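3.2 Surfaces and the small things left on them

In the first part of the study we asked the 47 households in Nundthorpe and Clolton to show us where small objects stay when they have no fixed place. Most people took us to a drawer. But when we came back in October for the second visit, we saw that the drawer is only one stage. Before things go into it, and again when somebody decides to sort it, they lie for some time on an open surface. We call this the sorting surface, and we found that it has received little attention in earlier writing about household order.

A sorting surface does not need to be a piece of furniture. In 23 of the households it was the kitchen table or the worktop, as we had expected. In the others it was something put down for the purpose: a tray, an old towel, a newspaper, the lid of a storage box, or a piece of cardboard from a delivery. Cardboard was liked by many participants. It is flat and stiff, it protects the table under it, and it can be lifted at the end with everything still on top. One woman in Clolton had used the same sheet for several years and kept it behind the fridge between two sortings.

The printing on such cardboard stays readable while it does its new work. Packaging is made to speak to the people who carry and stack it, with signs for rain and for the right way up, and with the quantity in more than one language. When the sheet is laid flat on a table these messages lose their reader, but they do not disappear. Several participants told us that a strongly coloured sheet made it easier to see pale objects, and harder to see dark ones. Figure 4 gives an example of a sorting surface of this kind.

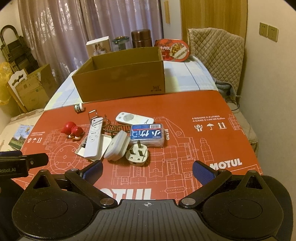 Figure 4. Small items on a sheet of printed cardboard, among them two white remote controls, a small white bottle with a green band, a red toy figurine and an opened white box.

The mixture in Figure 4 is typical of what we recorded. Over all visits we listed 218 kinds of small object, and remote controls were among those which people found most difficult to deal with. The two in the figure are both white, but they differ in their buttons: one has round white buttons, the other a round pad in grey and white. During the interviews we asked participants to say which device each of their remote controls belonged to. Many could not do this with certainty, and yet they refused to throw the control away. "If I throw it, I will find the thing it works the same evening," one man told us. We heard some version of this sentence in both towns.

Toys behave in another way. A figurine on the sorting surface was nearly always recognised at once, and it was the object about which people told us most. It was also often the last to be moved. Adults put it to one side — not into the box, not into the bin — and continued with the rest. Wire clips and similar fittings received the opposite treatment. They were handled quickly and went together into any container which was near, and few participants could say later where they had gone.

Open boxes have a double role on the surface. A box can be one of the things to be sorted, or it can be the place for sorted things, and in our material it often changed from the first to the second during one session. Henriques, a homeware shop in Clolton, let us look at the small containers it sells, and we compared these with what people used in practice. Only a few participants had bought a container for the contents of the drawer. The same was true for the labelled inserts sold under the name Zestgate, which two households owned and neither had filled in the intended manner.

Finally, we note the time. The median session lasted 40 minutes, and in most cases it stopped before the surface was clear. What remained was pushed together and put back into the drawer, often in the same cardboard tray or box lid. In section 3.3 we return to these remaining objects and describe what had happened to them by the third visit.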